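Best way to get scuffs off a white tabletop without ruining the finish?
Posted in Home & Garden > Cleaning and Repair

pebblecreek_mom
Okay, so I bought a big white table secondhand in July, the Saluvholm from Avier, the long one with the matte top. The seller wanted 400 and I talked her down to 340, and I was very pleased with myself for a whole day. Then I got it into the spare room under the good light and started noticing marks. Gray smudges mostly, plus a few thin dark lines that look like somebody dragged a pan or a lamp base over it. I can't feel anything when I run a fingernail across them, so I don't think they're scratches, but I've been wrong about that before (RIP my old stovetop).

What I've tried so far is dish soap and warm water, which took off the general grime and did nothing for the lines. Then I tried window cleaner, which left it streaky and weird until I washed it again. My sister-in-law swears by those white melamine sponges but I've also read they can leave a shiny patch on a matte surface, and a shiny patch in the middle of the table would bother me way more than the marks do.

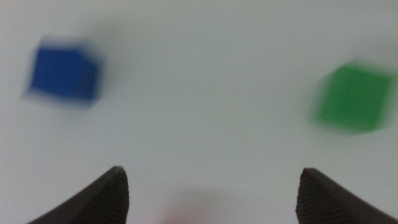

I don't have any paperwork for it and the Avier site doesn't seem to list this table anymore, so I can't tell if the top is painted, or laminate, or some kind of coated board. Is there a way to figure that out at home? And is there an order I should try things in, from gentle to scary? I'd like to have it decent by Friday because I have people coming over to cut fabric on it and I don't want anything rubbing off on their stuff. I'm fine spending a little on a proper cleaner but I'm not going to refinish the thing. Thanks in advance!

grumpyfinish
I did countertops and office furniture for a long time, so I've cleaned a lot of white tops. Figure out what you have first. Flip the table over or get down on the floor with a flashlight and look at the edge where the top meets the underside. If you see a thin strip glued along the edge, with a line where it joins the top, you've most likely got laminate or melamine board. If the white wraps around the corner with no line at all, it's probably paint or a sprayed coating. Then put a little rubbing alcohol on a cotton swab and dab it somewhere on the underside that has the same finish. White on the swab means paint, and you should keep alcohol away from the top. A clean swab means you have more options.

Assuming the swab stays clean, I'd go like this. Baking soda and water first, mixed until it's like thin pancake batter. Put it on a soft damp cloth, go in small circles, hardly any pressure, and give it a minute before you decide it isn't working. Wipe with plain water twice because the stuff leaves a haze. If the line is still there, try a plain pencil eraser, the white vinyl kind. I'm serious! Dark streaks on white tops are very often rubber or metal that got left on the surface, and an eraser picks up a surprising amount of it. Next would be alcohol on a cloth, with a window open, wiping in one direction.

If none of that gets it, there's a cream cleaner called Kernex that a lot of the shops around me used. It's a little gritty so don't lean on it. I'd do a spot near a back corner and look at it from a low angle with the light behind it before you go any further. The low angle is how you catch a shiny patch while it's still the size of a dime.
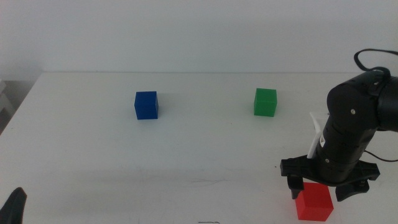 The melamine sponge is very, very fine sandpaper, more or less. On a glossy top it dulls and on a matte top it polishes, so your sister-in-law and the people warning you are both right, it depends what she's using it on. If you must, get it soaking wet and make three or four light passes, then stop and dry it and look. The trouble always comes from folks who get into a rhythm and scrub for ten minutes.

And don't mix products. Rinse in between. Please no bleach "just to brighten it up," I've seen it turn older white edging yellow and you can't take that back.

sewsaturday
I have the same table I think!! Or the shorter one. Mine had marks all over from my kids' stuff and I used white toothpaste (not gel) and it got maybe half of them. The rest I put a cutting mat over lol. For Friday I'd just throw a clean sheet down and worry about it later, your friends will be looking at the fabric.

Also Hanrahan sells a clear desk cover by the foot, kind of pricey for a long table but it's been good on mine. Let it air out in the garage first, it smells like a pool toy for a couple days.

pebblecreek_mom
Update for anybody who finds this later. There's a strip along the edge and the swab came back clean, so I went ahead. Baking soda got rid of most of the gray smudges. The eraser got two of the dark lines completely and I said a bad word out loud because I had spent so long on those with the window cleaner. One line is still there, fainter, close to the edge where I'll probably be leaning on it anyway. I haven't tried the Kernex and I think I'm going to leave well enough alone until after everybody's been over.

Toothpaste worked on one spot for me too but it was minty in there all afternoon. Going to measure for the desk cover tonight.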